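Sorting out a jewellery box

Most jewellery boxes start off tidy and end up as one knot of chains with a few odd earrings at the bottom. The job of putting one right takes an evening at most, and less if you have a proper surface to work on. These tips are for the ordinary sort of box with a lift-up lid, a few compartments and a row of ring rolls.
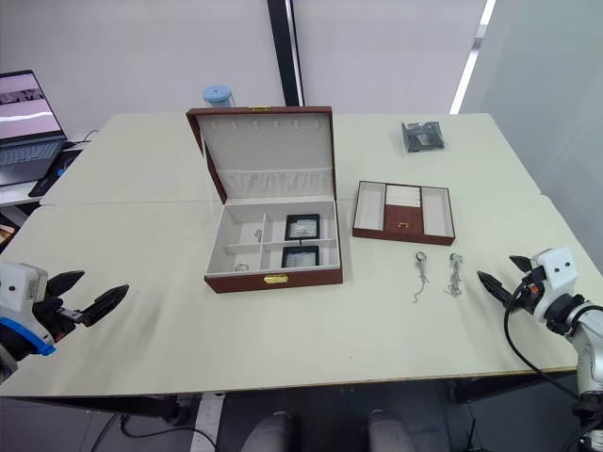
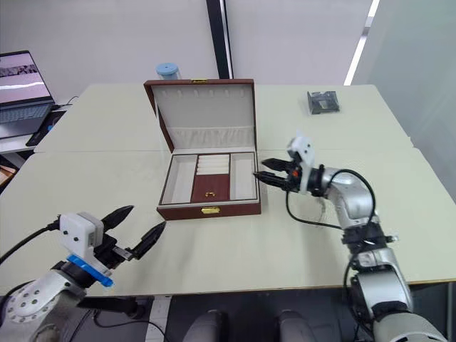

Before you put anything back, decide what each part of the box is going to be for. The shop never tells you, and people tend to fill the compartments in the order they come to hand. Rings go in the ring rolls, one to a gap, pushed down far enough that the stone clears the lid when it closes. The loops along the top of the lid are for necklaces or hooked earrings, and the gathered pocket below them is for whatever hangs down, so the loose end of a chain goes into the pocket and doesn't swing about when the lid is shut. If you have earrings with dangling chains, like the silver pair on the table in the first picture, lay them out straight before you store them and give each pair a space to itself. The long side compartments suit bracelets and watches. Small square compartments are best kept for studs.

Where to work

Use a big, pale, plain table. Small silver things vanish on a patterned cloth, and anything with a pile to it will catch on claws and clasps. If your table is dark, put down a pillowcase or a sheet of white paper. Clear it properly first, cups included.

Stay away from the sink and the edge of the worktop. If you drop a stud on the floor, stop walking about. Put a bit of old stocking over the end of the vacuum cleaner hose, hold it with an elastic band, and go over the floor slowly. The stud will stick to the stocking.

Emptying the box

Lift out any tray that comes out and set it to one side. Take everything out and lay it on the table in groups: rings, earrings in pairs, chains, bracelets, brooches, and a heap for things you don't recognise. Don't clean or mend as you go or you will still be at it at midnight.

Single earrings go in an envelope with the month on the front. Ours says November. If the other one hasn't turned up after 4 months, it probably won't, and you can have the single made into a pendant or let it go.

Cleaning the lining

Fabric linings hold a surprising amount of dust. Turn the box upside down over newspaper and tap the base with your palm. Then use a soft, dry paintbrush to work along the seams and into the corners of each compartment. A strip of sticky tape wrapped round your finger, sticky side out, lifts what the brush leaves.

Ring rolls need a bit more care. Part each gap with your thumbs and brush down into it. If the rolls are loose, take them out and brush the space underneath. Don't wet them, as the padding takes days to dry and the covering may mark.

For a mark on a pale lining, try a white cloth barely dampened with water and one drop of washing-up liquid. Dab from the outside of the mark inwards. Leave the lid up overnight before you put anything back. Don't use bleach, and don't use the hairdryer on hot, as many linings are only glued in.

Cleaning the outside

Leatherette wants a damp cloth and nothing else. Spray polish leaves a film that goes sticky, and baby wipes dull it after a while. Wipe it, dry it with a second cloth, and go round the latch with a cotton bud so that water doesn't sit against the metal.

If the latch has gone stiff, rub a soft pencil on the moving part and work it back and forth a few times. Oil does the same job but it creeps into the lining and you will never get it out. The Stilari box I keep by the bed had a latch that wouldn't catch unless you pressed the lid, and the pencil cured it in a minute or so.

A lining that has come away at a corner can be put back with a smear of fabric glue on a cocktail stick. Press it down with a clothes peg if the peg will reach, or a tin of beans if it won't.

Untangling chains

Lay the knot flat on the table. Undo every clasp you can find. Shake a very little talcum powder over the knot and tease it apart with two sewing needles, one in each hand, working from the middle outwards. Pulling on the ends tightens it. If you are getting cross, leave it and come back.

To stop it happening again, thread a fine chain through a drinking straw cut to half its length and fasten the clasp. It looks a bit silly but it works. Heavier chains can go in the side compartments, laid full length.

Keeping silver bright

Silver tarnishes more slowly when it's kept shut away from the air. Put the pieces you seldom wear in small zip bags, squeeze the air out, and lay them flat. A stick of plain white chalk in one of the compartments helps with damp — change it when you next clean the box. Keep pearls out of plastic bags and away from the chalk. They do better in a soft pouch.

Don't keep the box in the bathroom, or on a windowsill. Steam gets at the metal, and sun will fade the covering on one side.

What to keep in small clear boxes

Spare butterfly backs, odd links, safety chains and the tiny screwdriver for the watch strap are all better outside the jewellery box. A small plastic box with a lid does nicely. Label it on the top, where you will see it in a drawer. I bought a pack of 22 from Zidik years ago and have used them for buttons, fuses and picture hooks as well.

A list for the insurance

While everything is out is the time to write it all down. Put each piece on its own line with what it is made of, any marks, and what was paid if you know. Photograph the better things next to a ruler. Keep one copy of the list away from the house, and keep receipts with it. I had a ring valued at Sadowski last year and it came back at £482, when the list still had it down at £116, so check the older figures now and then.

How often

Twice a year is plenty for the full job. In between, put things back in their own places at night and give the lining a quick brush if you see dust. I do mine on a Thursday when the house is quiet, with the radio on.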